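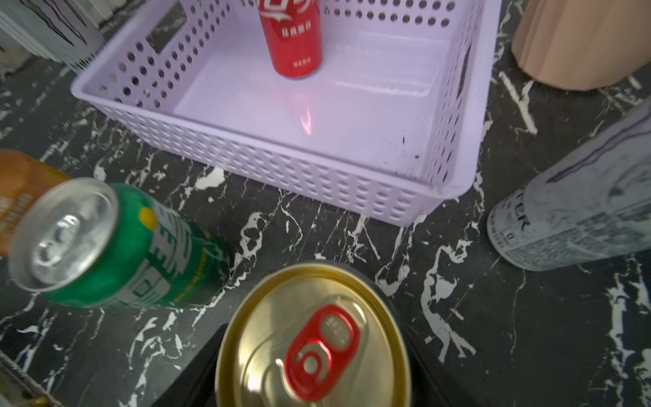
Red can, lavender basket. Okay, sleep thread, because I keep getting asked and I keep typing the same reply in pieces.

Background: I slept terribly for most of my adult life. I could fall asleep fine. Then I'd be wide awake at 3 in the morning thinking about an email from a job I don't even have anymore.

I kept a notebook on it for some 100 nights. Paper, next to the bed, pencil on a string like a bank. Bedtime, wake-ups, when I got up for good, plus one word for how I felt. The word was "meh" a lot. One night it just says "SOUP" and I have no idea.

I'm not a doctor!! I do payroll. Please talk to a real person if your sleep is wrecking your life, especially if you snore like a truck or you're nodding off at the wheel.

First thing I did was spend money, of course. I bought a mattress topper from Skonora for $437, which I could not really afford, and it was lovely, and I woke up at 3 anyway. Just more comfortably. I still have it. I don't regret it exactly, but I'd have liked to try the free stuff first.

Free stuff number one was getting up at the same time every day. I hated this. I had always thought of bedtime as the thing you control, and I'd set these very serious bedtimes and then lie there getting mad. My cousin Iqra Farooqui works nights at a hospital and she told me to forget bedtime for a while and only care about the alarm.

So alarm at the same time, weekends too. The first couple of weeks were rough and I was a monster to live with. Then I started getting sleepy in the evening, like properly sleepy, the kind where you read the same paragraph four times.

Alarm clock detour. My phone had to leave the bedroom or I'd be on it at all hours, so I got a little Waltex clock. It's ugly and the beep is awful and the button on top is huge, so you can hit it with your whole hand. Love it. I turned it to face the wall because checking the time was half my problem. You see 3:12, you do the math on how many hours are left, and now you're doing arithmetic in bed.

Caffeine. I was so sure this wasn't me. I don't drink coffee! But I do drink cola and iced tea pretty much all afternoon, and when I finally wrote it down in the notebook it was kind of embarrassing.

I moved my last one to 2 in the afternoon. Didn't cut the total at first, I just pushed everything earlier, so mornings got very fizzy. It took a while to show up in the notebook but the wake-ups got shorter. I'd surface, roll over, and be gone again.

Somebody is going to tell me their uncle drinks espresso after dinner and sleeps like a baby. I believe you. I have met those people. I'm jealous of your uncle.

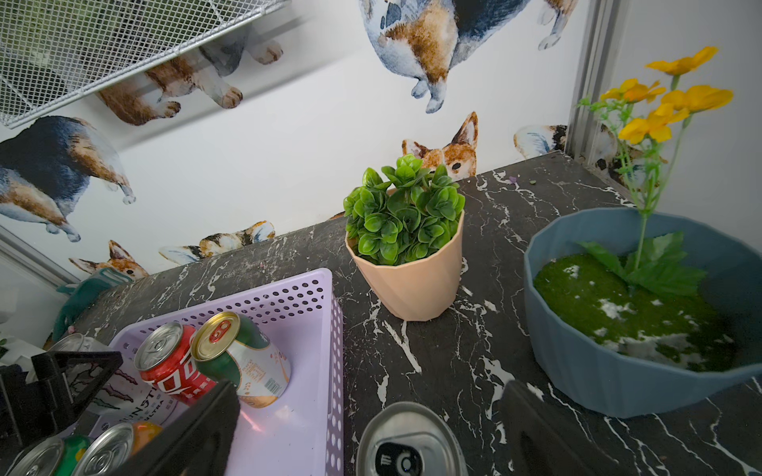 What do you do when you wake up in the middle of the night and can't get back to sleep?
Get out of bed if it feels like it's been a while, sit somewhere dim and do something boring until you're drowsy, then go back.

Adding to that one, since it's the part people argue with me about. I know getting up sounds backwards. It's warm in there! But I'd gotten into a thing where bed was where I went to worry, and lying there for hours was basically practice.

My boring thing is a book about the history of canals. I have been reading it since February and I could not tell you a single fact about a canal. Highly recommend. A friend of mine does old crosswords but I get competitive and then I'm up for the day.

Light! Morning light did more than I thought it would. I started eating breakfast on the back steps, even when it's gray out, even in a coat. In the evening I switch off the big overhead light and use the lamp. That's it, that's the whole lighting program. I looked at fancy bulbs and then remembered the topper and closed the tab.

Noise. I live over a road with a bus stop, so I tried earplugs. The orange foam ones fell out. The Gumico ones stay in but I could hear my own heartbeat, which for an anxious person is not great, so now I only use them on nights when the neighbors have people over. Otherwise it's a fan. Just a regular fan pointed at the closet.

Things I tried that did nothing for me, and maybe they'll work for you: warm milk (gross), counting backwards by sevens (I'm in payroll, I enjoyed it), lavender spray on the pillow (smelled nice, made me sneeze), one of those weighted blankets (felt like being hugged by a couch, too hot by midnight).

I asked about melatonin at Sandhu, the pharmacy by my office, and the pharmacist actually sat me down and went through what else I take before she'd say anything. Go do that. Ask your pharmacist and not me, please, my inbox is full of dosage questions and I don't know!

Naps. I used to come home on a Tuesday, lie down "for a minute," and wake up in the dark not knowing what year it was. Gave those up almost completely. If I'm dying I'll do a short one right after lunch on a Saturday, sitting up in the chair so it can't get too good.

The worry part. My old coworker Eetu Turunen taught me this and I rolled my eyes at him for months. After dinner, you write down everything that's bugging you, and next to each one you write the very next thing you'd do about it. "Car noise: call the garage Thursday lunch." "Mom's birthday: ask my brother about the cake." Then you shut the notebook.

The first time my list was two pages. These days it's usually a few lines and one of them is always the gutter. I am never going to deal with the gutter.

Separate notebook from the sleep one, by the way. I mixed them up once and it was depressing to read.

How it's going now: I still wake up. Most nights, at least once. The difference is I'm not scared of it, I don't look at the clock, and I'm usually back under pretty quick. Bad nights come in clumps when work is busy and I've stopped trying to fix them the next day by going to bed at eight.

If you only want to try one thing, do the wake-up time. Give it a few weeks and expect to be cranky. If you want to try two, move your last cola or tea or whatever earlier in the day and see.

And write it down, even badly. I would've sworn to you I was awake for hours every single night, and then the notebook had all these perfectly okay nights in it that I'd just forgotten about.

Muting this for a bit, I have to go make dinner. If anyone has a canal book that's even duller than mine, leave the title and I'll look when I'm back.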